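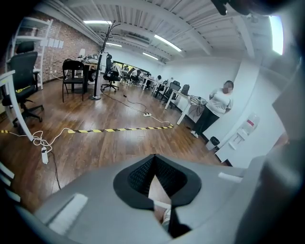 Figure 4. View from the camera on the Dakov hand-held gripper in the office used for collection. The gripper body fills the lower half of the image; the room, with striped tape and power strips on the floor, lies beyond it.

4.2 The drift fault

The plan was to record 200 demonstrations with the Dakov, recover the path of the hand from the wrist video, and train the Skullitz arm on the result. Recording went well. Everybody said so at the time, and the recording log, which has a column for remarks, is full of cheerful ones. The trouble came on the first day of playback, when the arm was asked to pick up a paper cup and tried to pass its wrist through the table instead. The force limit tripped and the arm stopped where it was, pressing down with great conviction. The cup was unharmed.

Our first guess was a bad calibration between the arm base and the table. The second author (Ibarra) redid it. The arm then attacked the table from a slightly different angle. We next blamed the gripper mount, which was taken off, measured, found to be correct, and put back on. By the end of the week we had a very well calibrated robot with a clear dislike of furniture.

The fault was in the recorded paths. Vidal, our tracking software, estimates camera motion by following fixed points in the room from one image to the next. As Figure 4 shows, a large share of each image is gripper. The housing moves with the camera, so to the tracker it looks like a piece of the world that never goes anywhere. We had supplied a mask to hide these pixels. The mask had been drawn in June for an earlier version of the housing, with a lower profile, and it left a band of the new plastic uncovered along its upper edge.

In most of the room this did little harm. A brick wall is generous to a tracker, and so is a cluttered desk. Matches on the housing were outvoted by matches on everything else and thrown away as outliers. The office also has plainer stretches, such as white wall, and there the vote could go the other way. When the operator turned toward one of these, points on the housing won, and Vidal concluded that the hand had stopped. It reported this with high confidence. Once enough real background came back into view the estimate picked up again, now offset by however far the hand had traveled in the meantime. In the worst recording the offset was mostly downward, and nearly as large as the height of the cup.

Striped tape made a smaller contribution. Its pattern repeats, and a tracker that has slipped by a single stripe finds the next one just as convincing. We saw this when the operator walked with the gripper pointed low, carrying it between desks. Those stretches were never meant to be used for training. They were used for training. The script that trims each recording in Aketti, our logging tool, looks for the first closing of the fingers, and operators like to test the fingers while they walk.

Our checks missed all this for a simple reason. The quality score we relied on was the tracker's own confidence, and a hand that is believed to be standing still is very easy to be confident about. The most damaged recordings ranked near the top. One of them had been set aside as a model for new operators.

The repairs were dull. Duangkaew redrew the mask from images of the current housing and widened it at every edge, and the mask file now carries the housing version in its name, so that a mismatch stops processing with an error. We added a check that compares the visual path with the motion sensor in the gripper handle and rejects any recording where one claims rest while the other reports movement. Trimming now starts from a button press. Finally, playback begins at 2 percent speed with a raised virtual floor above the table. This last measure should have been in place on the first day, and a form signed by both authors says that it was.

Reprocessing recovered most of the recordings. The remainder, including the model recording, were discarded. The mark on the table has been kept as a reference point for calibration, a job it does quite well.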